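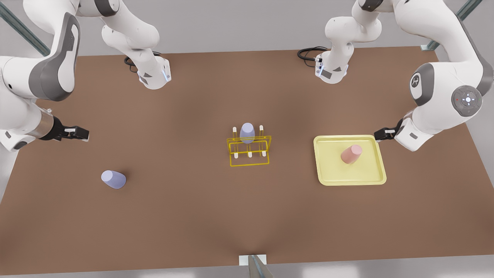 Why Does the Dish Pit Back Up? A Semester Project on Dirty Cups

Filed under: Student Work > Hospitality & Food Service

So my project started because I was annoyed. I work the lunch shift at the Skarnodham, the café on the ground floor of our student center, and every day a little after noon we run out of clean cups. We own plenty of cups. They're just all dirty at the same time, sitting in a pile by the sink, and whoever is on dishes (usually me) gets yelled at through the window.

My class needed a project with real numbers in it, so I asked if I could count cups. My manager said fine as long as I did it on my own time and stayed out of the way of the fryer.

What I did

I kept a tally sheet taped over the sink for two weeks in May. Every time a rack went into the washer I wrote down the time and how many cups were in it. A full rack holds 34. I also wrote down how many loose cups were waiting when the rack went in, and that got messy fast, because people kept setting more down while I was counting! I ended up doing the waiting pile only on the half hour.

In total I logged 1,027 cups. I'm sure I missed a few. There's a coffee stain over most of the first Thursday and I left that day out of the averages.

What I found

I figured the washer was too slow. It's an old Flender, it rattles, everybody complains about it. But a cycle takes 12 minutes with loading and unloading, and when I added up the cycles we could have run in a lunch shift, the machine was sitting there doing nothing for a big chunk of it. It was waiting on us.

The real holdup is the bus tubs. Cups, bowls, forks and half-eaten sandwiches all come back in the same tub, so one person has to dig through it before anything can go in a rack. On the worst day I had 40 cups waiting at 12:30 and a washer with nothing in it. I felt pretty dumb looking at that line on my sheet, since I was the one standing there.

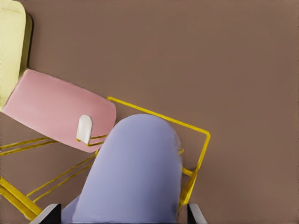 Yusuf read my draft and wrote in the margin that I was blaming the tubs for something the schedule does. Two big lectures let out at the same time, and no amount of sorting would change when all those people show up hungry. I think that's fair, and I went back and looked. The rush does line up with the lectures. But the pile kept growing for a good while after the line at the register was gone, so I'm sticking with the tubs for at least part of it.

What I tried

For the last three days I put an empty rack on the return counter with a sign that said CUPS GO HERE UPSIDE DOWN PLEASE. The first day people mostly ignored it, and one person put a banana peel in it. By the third day it was filling up on its own and I could slide it straight into the machine. We still ran short once, but later in the shift than usual, and for less time.

Three days isn't much to go on. One of them was also rainy, and I think we were slower in general.

If I did it again

I'd count the register sales too, so I could compare cups out with cups back. I'd also like to try one of the slanted return shelves in the Clistetti catalog, but they cost more than my manager wants to spend on a hunch. And I'd use a pencil. Pen runs when it gets steamed.

The rack is still out on the counter, by the way. The sign fell in the sink and I need to make another one.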